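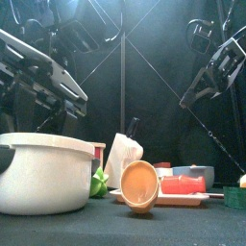

The Saltberg stockpot is a pot for people who have already owned three others and regret two of them. It holds 7 quarts, it does soup, beans, pasta and the occasional overambitious chili, and it has no opinions about your phone. We sell it in one finish, a matte white that doesn't bounce the kitchen light back in your face, with a black handle that is easy to spot when you're reaching for it in a hurry. The rim is a touch thicker than the wall, so there's something for a ladle to lean on. The sides are deep. You can stir with some enthusiasm and most of dinner will stay put.

## What it's good at

Large quantities of wet food. Stock, mainly, and anything that begins with an onion and takes all afternoon. It will also boil corn, blanch greens and hold a party's worth of ice, though we'd rather you didn't tell the design department about the ice.

It is less good at eggs. You can fry one in it, in the sense that you can also fry one in a bathtub. Get the Saltberg skillet.

## The details

- Capacity: 7 quarts to the brim, which is a bad place to fill it to
- Shape: round, deep, straight about its business
- Finish: matte white outside
- Handles: black
- Stovetops: gas, electric and induction
- Oven: yes, up to 400°F, without the lid
- Lid: sold with the pot, also sold separately to people who lose lids

## Looking after it

Wash it by hand with a soft sponge. The dishwasher won't destroy it, but the white goes a bit chalky over time and you will blame us. For stuck-on rice, fill the pot with warm water and leave it for 30 minutes. For stuck-on caramel, make it 60, and think about what happened.

Tomato sauce can leave a faint pink shadow on the rim. Baking soda and a damp cloth take it off. Steel wool takes it off too, along with the finish – please don't.

## Sizes and sets

The 7-quart is the one most people want. There is also a 21-quart version, built for church suppers and crab boils, and it will not fit in your cabinet. Measure first. We have a shelf of returns from customers who measured second.

The pot also comes in the Rasico set, with the skillet and a small saucepan for reheating the soup you made too much of. The Kundine set swaps the skillet for a steamer basket. Same pot in both.

## Ordering and returns

In stock, except in July, when the warehouse closes and so do we. Returns are accepted for 30 days, used or unused, as long as you've emptied it. We mention this for a reason.

Spare handles and lids are listed under Feng Parts. Screws come with the handles.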